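Open day at Clonel brings 280 visitors to Caltgate

April 2018

The robotics workshop Clonel opened its doors to the public last week, and 280 people came to the building in Caltgate to see what the company does all day. It was the first open day since Clonel moved from Hoani, and the staff had prepared for a smaller number of guests. The coffee was finished before noon.

Visitors were taken through the rooms in groups, and each tour lasted 40 minutes. The first stop was the store of spare parts, where two apprentices explained how a worn joint is taken apart and cleaned. After this the groups went up to the office floor, where the company tests its arms on small handling tasks.

"We wanted to show the daily work and not a big show," said Saron Negash, who leads the testing at Clonel. "Many people think that a robot does everything from the first minute. In our work one small movement can be repeated for a whole morning, and then we change one thing and we start again."

Many of the questions were about the hand-held gripper. With this tool a person makes the movement with his or her own hand, and the recording is later used to teach the arm. Children from the primary school in Cornano were allowed to try it with wooden blocks, and they formed a long line in the corridor. Their teacher said that the class has talked about machines since the winter, but most of the pupils had never stood near one.

Not all the comments were only friendly. A retired baker from Caltgate asked how many jobs will disappear when such arms become cheaper. Ms. Negash answered that the customers of Clonel are small firms which have difficulty to find people for the night shift -- but she also said that the question is fair and that the company does not have a full answer to it.

The town had given a small amount of money for the day, enough to pay for the bus between the station and the workshop. The bus made the trip every half hour and was full most of the time. Parking was more difficult, and some neighbors complained about cars on the grass. Clonel has promised to rent the field behind the fire station the next time.

A second open day is planned for June. It will have 3 tours in the morning and 2 in the afternoon, and groups will be smaller than this time. Entrance is free, but visitors must write their names on the list at the town library before they come.
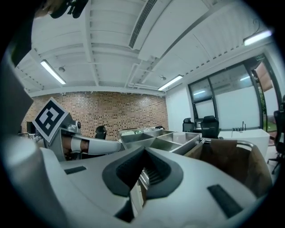 Schools that wish to bring a whole class can ask for a separate date. Children under ten need to come with an adult, and large bags must stay at the entrance.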